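News > Members > Building updates

Window repairs on the second floor

Work on the north windows at the Imbridge building starts on September 18, 2025 and should take up to 7 working days. The contractor is Datwood, the same firm that replaced the stairwell glass in April. They will do the rooms on the Pumphrey Street side first and then move along the corridor.

Three of the window units have failed seals and will be replaced. The others only need new gaskets and fresh caulk. Both crews will need clear access, so please pull desks and shelves at least 30 inches back from the wall before you leave the evening before your room is due. The room order is posted by the elevator.

Expect some noise between 8 and noon. Old caulk has to be cut out by hand, and the dust is fine enough to get into keyboards – cover anything you care about. Plastic sheeting is in the supply closet. Please return what you don't use.

The blinds come down during the work and will not go back up until the caulk has cured. Afternoon glare can be strong on that side. If it makes your screen hard to read, Serena Palumbo at the front desk has a list of free desks in the south rooms and can book you one by the day.

The cost is covered by the repair fund. Tenants will not see a separate charge on their statements.
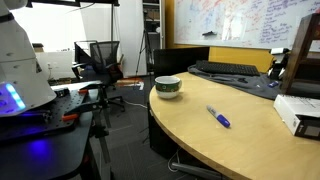
Parking at Nondport Lot

The lower level closes for line painting over the same period. The upper level stays open and has 200 spaces. Your current permit works on both levels – no need to swap it.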